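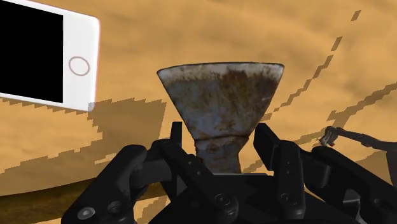
Kidholm Record reports on local and regional government: who holds office, who is about to leave it, and what gets decided in between. We began as a newsletter on the Dolach city council and now cover 17 municipal bodies and the regional assembly in Berrada. Much of our work is on the things officials have to look after or replace, from water mains to road crews' hand tools, and a blade gone brown and orange with rust can be where a budget story starts. We read the spending bills in full and publish the page numbers.

Our newsroom has nine staff reporters. Two sit in the assembly press room on session days – the rest work from Dolach. We published 356 reports last year, not counting the daily agenda notes.

We do not endorse candidates, and we do not take advertising from parties or from anyone running for office. Our income comes from 1,273 paying subscribers and from Dridus, our records search service, which is used mostly by law offices and libraries.

Corrections are added at the top of the article, with the date and the original wording. If a minister's office or a council member disputes a report, we print the reply in full up to one page.

From January, assembly vote records will be free to read without an account.

Page last updated Friday, December 27, 2019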